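### 4.2 Swapping grippers between rooms

We wanted to know how much of a bad score comes from the gripper and how much comes from us moving it around. So I took the two grippers from Section 3, the Dakier and the Fliltine, and ran the same pick list with each one in the lab and then again in the break room. Each gripper got 100 picks per room, with the Flikum controller left on its stock settings. Gus Pettigrew picked the objects, mostly small stuff in loud colors – he says he got tired of losing gray ones on gray carpet.

The break room is a tougher place than it sounds. You get carpet on one side and tile on the other, plus a foosball table to steer around (Figure 3), and I was curious what all that would do to our calibration. 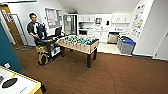 **Figure 3.** Break room, with the cart next to the foosball table.

### 4.3 What we got

The Dakier made 81 good picks in the break room, and I was pretty happy with that! The Fliltine did fine on the round objects but kept pinching the flat ones at one corner, and then they'd spin out. Raising the controller's settle time to 900 ms helped a little, though it made every run feel endless. We didn't try the Um wrist camera with either gripper in this round – those runs are in Section 5.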